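October 10, 2023

Back on the dish rack job, with the Lendix fingers on both arms this time. The people selling them promise a firm hold on "any household shape." I have read that line about every gripper I've bolted on since March, and the bowls keep on disagreeing.

The plan was 30 runs with the Lendix set, then the same again with the old Foley pair. Same bowls, same rack, same Wumgate controller with its settings left alone. Changing two things at once is how I wasted most of the spring.

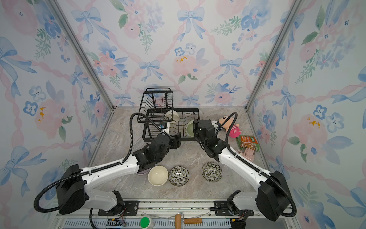

Lendix run, two bowls in the rack and four on the table.

My main gripe is the fingertips. They are softer than the Foley ones and they do hold a rim without chattering, I'll give them that. But they are also fatter, and the slots in that rack are narrow. Getting a bowl in is one thing. Getting the fingers back out without dragging the bowl along is another, and I lost 10 runs to exactly that. The data sheet has no number for finger thickness, so I measured it myself and wrote it on the box.

Then there is the cable conduit, which stands up in a big loop over each wrist. I don't trust it. At full reach it must be pulling on the wrist a little, and I can't tell how much of my aiming error comes from that.
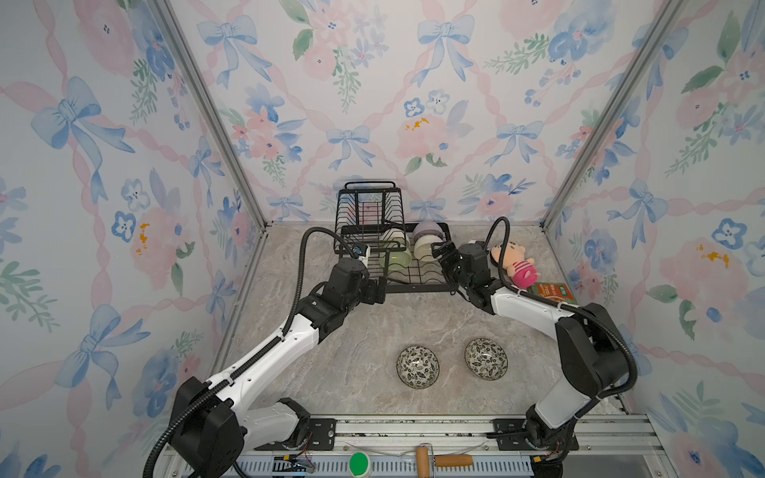 I also tried slowing the whole routine down. It took roughly 16 seconds longer per bowl and I couldn't see that it bought me anything. The Zaltside write-up swears by slow approaches, but they tested on mugs with big handles, so of course it went well for them.

Score for the Lendix set: 66 percent, if I count the bowls that ended up leaning. I'm not sure I should count those. The Foley fingers go back on tomorrow, and I need to find the short screws first.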